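Gwenaël Jacquet arrived at the café behind the Tastora hall at four in the afternoon, still carrying his mallets in a cloth bag. He plays the marimba, and in October he will perform Plilline, a work for one player and 2 recorded voices that lasts 69 minutes without a break.

"People ask me first about the length," he said. "For me the length is not difficult. The difficult part is the soft playing. Almost forty minutes of it must be softer than the page turning."

The piece was commissioned by the Sotiropoulos foundation, and the composer gave him the score in parts, over one winter. Jacquet learned each part before he was allowed to see the next one. He did not like this at the beginning — he wanted to know where the music was going — but now he thinks it made him more patient.

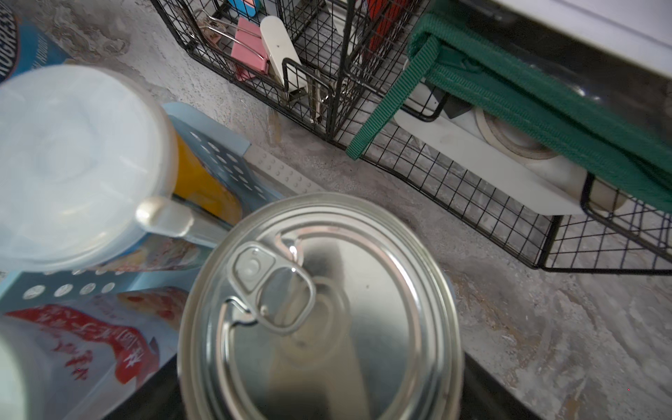
Does he play the whole piece from memory?

"The first half, yes. After that I keep the score on the stand, because there are 280 small changes in the rhythm and I don't trust myself with all of them."

The recorded voices were made at the Nastum studio, with two singers who never met each other. Each one sang alone, and the tapes were put together later. Jacquet hears them through a small speaker near his left foot. In rehearsal he sometimes turns it off and plays only with the memory of the voices.

The Tastora hall has roughly 1000 seats, and he admits that it is large for such quiet music. He asked for no amplification, and the hall agreed after a test in which a friend sat in the last row.

"She heard everything," he said. "She also heard my shoes, so I will play in socks."

After October he wants to return to shorter works, and to teach again two mornings a week.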